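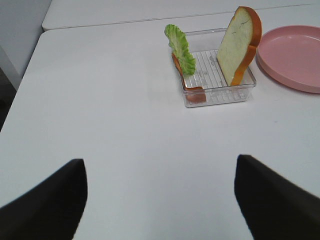
Lab handout 5 – Daily setup and care of the sandwich cell

Read before your slot. You will not have time to read it during your slot.

We use the Dollby cell for the rest of the term. One arm, two-finger gripper, small camera at the wrist, white tables. Task is the toy sandwich: bread, lettuce, the other pieces, clear tray, pink plate. Controller is the Fliden box under the bench, software on it is Erkia. If you had the Wong cell last term, the menus are similar but the units are not. Erkia wants millimeters everywhere.

1. Power up

Key on, wait for the steady lamp, then start Erkia. Not the other way round. If Erkia comes up first it can't find the gripper and you get a comms fault that only clears with a full restart.

E-stop test every morning, first group in. Press, check the arm drops out of enable, release, reset. Sign the sheet.

2. Fingers

Arm parked, drives off. Look at both fingers, inside faces first. Both are matte black, so wear shows up as shiny patches. Wipe with a dry lint-free cloth. No alcohol on the pads, it makes them hard.

Wiggle each finger by hand. Any play at the root – stop and tighten the two screws, a bit each, alternating. Do not do one fully and then the other, the finger goes on crooked and you will chase a grip offset all afternoon.

Then open / close five times from the jog page. Listen. A click near full open usually means grit in the slide. Blow it out, try again. Still clicking, write it up and call the bench staff.

3. Wrist camera

Lens gets greasy from people grabbing the wrist to move the arm. Don't grab the wrist there. Clean with the lens cloth (blue bag), not your sleeve.

Open the gripper all the way and look at the live view. You want both finger tips coming up from the bottom, one each side, plenty of white table between them. The tips are close to the lens so the edges are a bit soft, that's normal, do not refocus on them. Focus is for the tray. If one finger is missing or much further in than the other, the bracket has rotated. Loosen, square it up, retighten, and redo the hand-eye calibration.

Exposure: locked at 300 in Erkia's own units. Leave it locked. White table + auto exposure = everything goes gray and the black fingers turn to mush.

4. Table and props

The tray is the hard part. It's transparent, so what the camera mostly gets is the raised lines in the bottom, the rim, and a faint shadow underneath. Scratches and fingerprints make this alot worse. Wash in plain water, pat dry, no paper towel.

Bread and lettuce go in upright, leaning is fine. Thin pieces can hang over the tray corner, detection should cope and we want to test that it does. Plate goes to the right of the tray as seen in the wrist view, empty at start. It can run out of the view on that side, the plate pose comes from the taught point anyway.

Also check the seam where the near table meets the far one. In the view it runs behind the tray and the edge finder sometimes takes it for a tray wall. If you see the tray box jump in the overlay, raise the edge threshold one step. One step only. Tables drift apart when people lean on them, push them back together before you teach anything.

5. Teach points

Tray approach height is 357 from the base frame. Park height is 510. Write both on your sheet and compare to what Erkia shows before the first run. If they differ by more than 2, somebody has changed the tool offset. Reload the saved tool file, don't just type over the points.

First run at slow speed, hand on the stop. Watch the bread: it stands well above the rim, so a sideways move at tray height will knock it flat. Always up first, then across.

6. Common faults

Grip lost halfway – dirty pads, or force set for the wrong piece. Lettuce needs less then bread.
Tray not found – clean the tray, check the lamp over the table, then exposure lock.
Finger hits table – tool offset, see section 5.
Comms fault at start – see section 1, you started Erkia first.

7. Shut down

Gripper open, arm to park, drives off, save the log, close Erkia, key off. Props back in the bin, tray in its sleeve. Fault sheet goes in the folder even if it's blank.

For next time: bring your finger wear notes and one overlay screenshot where the tray box is wrong. We start with those.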